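Reusing Boxes at Home: What We Learned From Our Readers
7/15/22

In May we asked the readers of the Trovley newsletter one simple question: what do you do with the boxes that come into your home? We received 47 answers, and we would like to thank everybody who took the time to write to us.

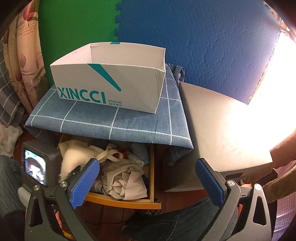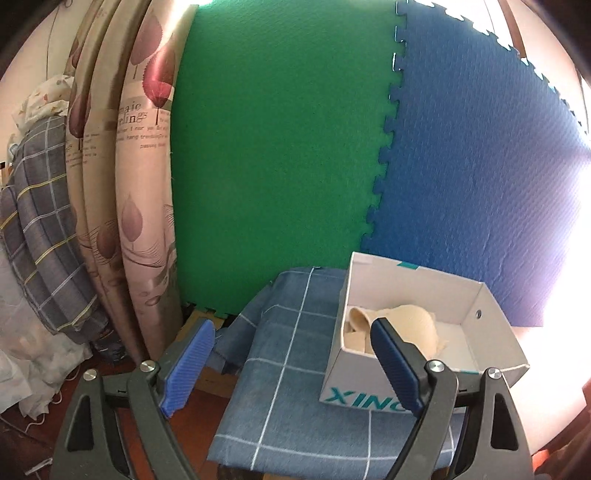
Most of you keep at least a few boxes for later use. The most common place is the top of a closet, and the second is under the bed. Several readers from Rowlands wrote that they keep boxes for moving, but when the day of moving comes, the boxes are too small or too weak. We know this problem very well from our own office!

One family in Mudia sent us their rule, and we liked it very much. They keep only 5 boxes at one time. If a new box is better than one of the old ones, it takes its place and the old one goes to recycling the same evening. In this way the closet door can always be closed.

For winter hats and gloves, a box without a lid works fine on a high shelf. For papers and photographs it is better to have a lid, as dust comes in quickly. Please do not keep cardboard directly on a basement floor. It takes moisture from the concrete, and after one season the bottom becomes soft. Two strips of wood under the box are enough to help.

We were also asked if tape must be removed before recycling. The collection point on Padier Street accepts cardboard with a little paper tape, but plastic tape should be pulled off. Boxes must be flat. If they have food or oil on them, they should go in the normal trash.

Since the collection point was opened, 1543 households have registered for the free card. With the card you can come 2 times a month, and you do not need to make an appointment. New cards can be picked up at the front desk, and you only have to show a letter with your address.

In the next issue we will write about glass jars. If you have a good method to take off the labels, please send it to us before the end of the month.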